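List: desk-surfaces
From: Murali Varma
Subject: Re: Standard desk layout, shared tables

On Tuesday, Iyer wrote:
> We have the same brown top on every shared table at Gultville,
> and people keep moving the lamp to the front corner. Is there
> a written layout? Also, does the pen cup have to stay, and do
> you allow wired mice?

There is a written layout. It dates from January and covers the Listosach tops only. In short:

The lamp goes at the far edge, middle of the table. Leave it there. In the front corner it throws the shadow of your hand across whatever you are writing, and the cord ends up where people put their knees.
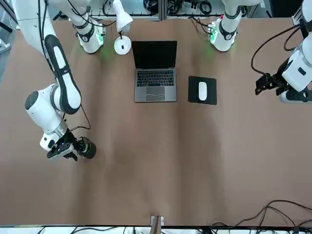
Lamp cords are to be run off the back, with no slack left on the surface. We allow 700 mm of free depth in front of the lamp base. On the narrower tops you will not get that, so set the lamp hard against the edge and accept what remains.

The laptop goes in the center. Mouse and pad go to one side of it; we do not specify which, and left-handed users should not have to ask. Either type of mouse is fine. Keep the pad, as the matte finish marks under a bare mouse after a few months.

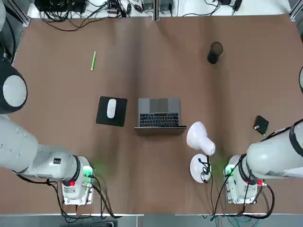

Laptop open at the center, white mouse on the black pad.

The pen cup stays. Ours are black mesh, one per table. They collect dead pens, so empty them when you wipe the top.
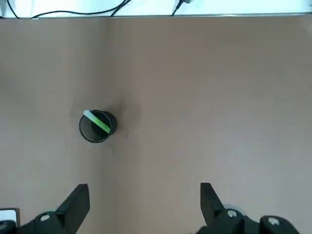 Last modified: January, 6:00 pm (layout notes, rev. 3)

Wiping: damp cloth, then dry. Lift the cup and the pad, do not slide them. Work along the length of the top and go lightly over any joint between sheets. The Grisix cleaner is too strong for this finish at full strength and leaves a lighter patch. Dilute it, 6 ml to 1000 ml of water.

Iyer, if your tops have a different edge profile, send me the depth and I will add a line for Gultville.

Murali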